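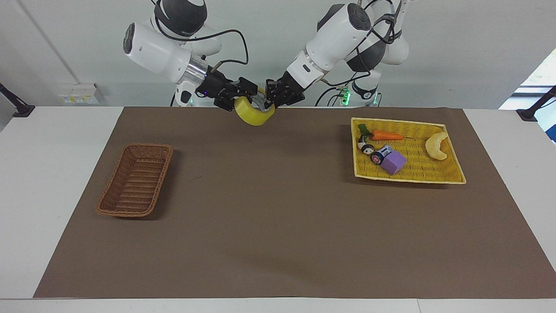 ## 3. Rules for shared-object handling

Bimanual handling is treated in our lab rules as a separate case from single-arm work, with its own speed limit and its own stop condition. The limit is 158 mm/s at either gripper whenever both are in contact with one object. A roll of tape held edge-on between the two grippers, as over the brown mat, is covered by this rule from the moment the second gripper touches it until one of them has fully opened. The stop condition applies to both arms together. Stopping one arm while the other continues is recorded as a fault.

### 3.1 Cable routing

Cables outside the arm housing must keep enough slack for full wrist rotation. A loop at the wrist is allowed - it must not reach the gripper fingers in any pose used by the task. Vicente Garrido checks this at low speed before each new task is approved.

### 3.2 Table layout

Containers stay on the mat and inside the reach of at least one arm. Clamp mounts at the table corners are entered in the Pratora planner as fixed obstacles.

### 3.3 Review of the rules

Thitima Suwannarat and Pichit Kaewsai applied the draft to 17 task scripts in January. Six needed changes, mostly to the release sequence. The wording on partial release is still open and will be settled with Frans Kramer before the Clurard scripts are added.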